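Subject: Re: [nekel-swap] Reusing gift bags, a modest proposal
Date: Fri 2 January

On the swap list, the Lukumay end wrote:

> Now that the wrapping is over for another year, can we agree that everyone
> keeps every gift bag they got in December and brings them to the hall? I
> have 43 already. If each household saved 11 we would easily clear 500, and
> then no one on this list would need to buy a bag next winter. Fold them flat,
> take off the tags, and the handles can be tucked inside. They're as good as
> new!

I'd like to believe this, but I've been folding other people's gift bags for a few winters now and I don't.

First, "as good as new." Some are. The heavy ones with a stiff base and cord handles will go four or five rounds if you aren't rough with them. The thin ones get a white crease wherever they've been folded, and the second time you fold them they never go back along the same line, so you end up with two creases. Tape is worse. If somebody closed the top with tape, the print comes away with it, and then you have a bag with a bald patch that you will be too embarrassed to give to anyone but family.

Second, tucking the handles inside. Please don't. Paper handles kink, and string ones leave a ridge right through the front panel if anything heavy sits on the stack. Lay them flat, up and out of the top, and put up with the bundle being longer.

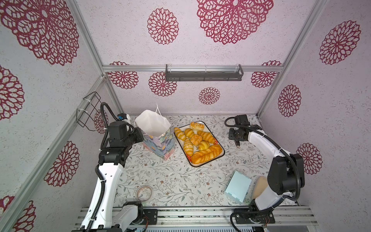 My other doubt is about patterns. What we got last time was almost all snowmen and foil stars, good for three weeks of the year. The bags people ask for in April are leaves, flowers, plain colors, anything you could hand over for a birthday or a retirement. A white bag with a leafy print in pastels gets claimed the day it's listed. The snowmen are still in the Kileo Street closet, and I know because I had to move them to get at the folding chairs.

As for the 500, I went back through my own notes. The last big collection took in 437 bags. I didn't write down how many went out again, which I regret, but the pile did not look much smaller to me by summer. So before we ask for more, could somebody tell me who is using them? Saving a thing and storing it forever in a public closet is a funny sort of saving.

What I would go along with:

- Bags with no tape damage and no names written on them. A tag you can snip off is fine. Ballpoint on the side is not.
- Sorted by size before they arrive. Wine bottle, book, sweater, huge.
- Christmas ones in their own box, marked, and no more once that box is full.
- Tissue paper only if it's been smoothed out. I am not ironing it again.

Somebody mentioned the Nernamo fabric bags as the answer to all of this. Maybe. I've had two, and neither one came back to me after I gave a present in it. I'm told they are supposed to circulate. Mine circulated away.

If the plan goes ahead anyway, I'll take the wine bottle size, since those at least stack. I'm not taking the huge ones. They don't fit behind my door.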